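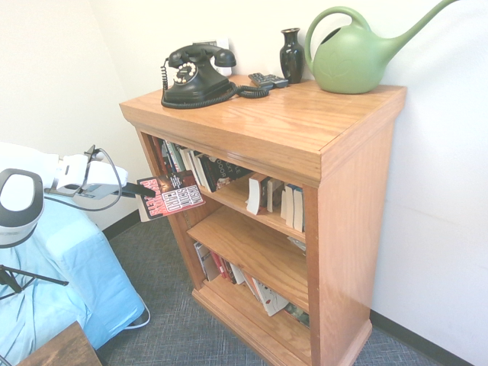
Aktentrolley Proser 40 für Kanzlei und Gericht

Rollkoffer für Handakten, Leitzordner, Robe. Hersteller Navickas, Vertrieb über Tornodham Kanzleibedarf. Ab Lager lieferbar, auch Einzelstücke.

Gedacht für alle, die mehrmals die Woche zum Termin müssen und die Akte noch auf Papier haben. Strafverteidiger vor allem, Insolvenz, Bausachen. Umfangsverfahren mit Beiakten. Wer nur mit dem Tablet in den Saal geht, braucht den Proser nicht, dafür gibt es die flache Tasche (Pokex, siehe unten).

Was reinpasst

Bis 4000 Blatt A4, geheftet oder im Ordner. Die Fächer sind auf deutsche Aktenformate zugeschnitten, also auch Hefter mit überstehendem Rücken. Insgesamt 11 Fächer, davon die meisten innen, der Rest außen für Ladung, Stifte, Anwaltsausweis, Ladekabel. Robe kommt in den Deckel, gefaltet, mit Gurtband fixiert. Krawatte oder Halstuch in das schmale Fach daneben.

Hängemappen gehen auch, dann aber den Schienensatz mitbestellen. Liegt nicht bei.

Technische Daten

Tragkraft: 40 kg
Höhe mit eingeschobenem Griff: 77 cm
Öffnung: von oben und von vorn
Material außen: beschichtetes Polyester, schwarz oder dunkelblau
Boden: Hartschale, verschraubt
Rollen: Vollgummi, tauschbar
Schloss: Zahlenschloss, Code frei wählbar
Griff: Teleskop, drei Stufen

An der Sicherheitsschleuse

Wird oft gefragt. Der Proser lässt sich flach aufklappen, man muss also nicht alles rausräumen, wenn die Wachtmeister reinschauen wollen. Metallteile sind Griffgestänge, Schloss und die Schrauben im Boden. Ob der Koffer durchs Röntgengerät passt, hängt vom Gerät ab — bei kleineren Amtsgerichten bitte vorher erkundigen, da stehen zum Teil sehr alte Modelle. Zusagen können wir da keine machen. Zeit einplanen. Termin um 9 Uhr heißt nicht um 9 Uhr an der Schleuse sein.

Im Saal

Front auf, Akten stehen senkrecht, Rücken lesbar. Der Deckel bleibt von allein stehen, man kann also neben dem Tisch greifen ohne sich zu verrenken. Rollen sind leise, auf Stein etwas lauter als auf Linoleum. Feststellbremse an zwei Rollen, mit dem Fuß zu bedienen.

Treppen: geht, macht aber mit voller Ladung keinen Spaß. Seitlicher Tragegriff ist vernäht und doppelt vernietet. Zu zweit tragen.

Termin verlegt, Akte bleibt drin

Kommt ja vor. Sache aufgerufen, Gegenseite nicht da, neuer Termin im Dezember. Für solche Fälle gibt es die herausnehmbaren Einsätze: Einsatz mit der kompletten Akte ins Regal stellen, nächsten Einsatz in den Koffer. Beschriftungsfeld vorn für Aktenzeichen, Gericht und Saal. Mit Bleistift beschriften, Kugelschreiber geht nicht mehr ab. Zusätzliche Einsätze einzeln bestellbar, passen auch in das Vorgängermodel.

Lieferumfang

Koffer, zwei Einsätze, Regenhülle, Gurtband für die Robe, Kurzanleitung. Die Anleitung zum Schloss bitte aufheben!! Code vergessen = Einsendung, wir öffnen nur gegen Kaufnachweis.

Zubehör

Ersatzrollen, Viererset mit Schlüssel
Schienensatz für Hängemappen
Einsatz einzeln, grau
Namensschild zum Einschieben
Pokex Flachtasche, für Tablet und eine dünne Akte, wird auf den Griff gesteckt

Preise

Preise nur nach Anmeldung im Kundenbereich. Kanzleien mit mehreren Standorten bitte Rahmenangebot anfordern, Formular unter Service. Referendare bekommen Nachlass gegen Bescheinigung vom Gericht — Scan reicht.

Versand und Rückgabe

Bestellungen bis 14 Uhr gehen am selben Werktag raus. Versand mit Paketdienst, Lieferung an die Kanzleianschrift oder Packstation. Ans Gerichtsfach liefern wir nicht. Rückgabe nur unbenutzt und mit Etikett, bitte vorher alle Fächer prüfen, wir haben schon Originalvollmachten zurückschicken müssen.

Pflege

Feucht abwischen, keine Lösungsmittel. Rollen ab und zu von Haaren und Fäden befreien. Reissverschlüsse nicht ölen. Regenhülle trocken zusammenlegen, sonst riecht sie.

Hinweis zur Farbe Dunkelblau: neue Charge fällt etwas heller aus als die alte. Wer nachbestellt und den gleichen Ton braucht, bitte im Bemerkungsfeld angeben, Restbestand ist noch da.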